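Inddale Reading Room: Desk Lighting and Glare Study
Student project report, 20 Apr 2021

1. Background

The reading room at Inddale has 16 desks, all with pale tops. Users had complained of eye strain in the late afternoon. The project measured light levels at desk height and compared two lamp fittings, the Somero and the Ustar, against the existing ceiling lights.

Surface finish matters as much as lamp output. Pale timber returns a good deal of light to the eye, while a matt grey surface returns less and hides small changes in level.

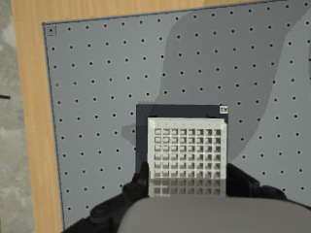
2. Method

Readings were taken at 13 points with a Mfaume hand meter, held flat on the desk top. Each point was read twice – once with blinds open, once with blinds closed. Books and papers were cleared first.

Shadow direction was noted separately, as the meter does not record it.
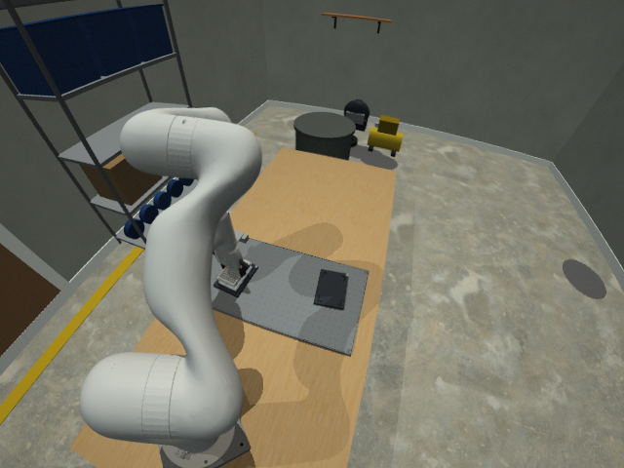
Figure 2. Robot arm over a perforated plate on a light wooden table.

3. Results

With blinds closed, the Somero gave the more even spread. The Ustar was brighter directly under the fitting but fell off sharply towards the desk ends. Glare was worst where the line of sight met a bare pale top at a low angle.

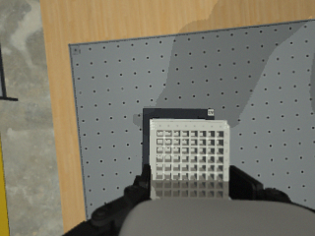 Moving the lamp 70 mm back from the front edge removed most of the reflection at seated eye height. It also left 2 of the points darker than before, both in the corner by the door. These were read again in April with the same outcome.

4. Further work

Desk mats were not tested. The corner points need a second fitting – or a different desk layout – before the Somero can be recommended for the whole room.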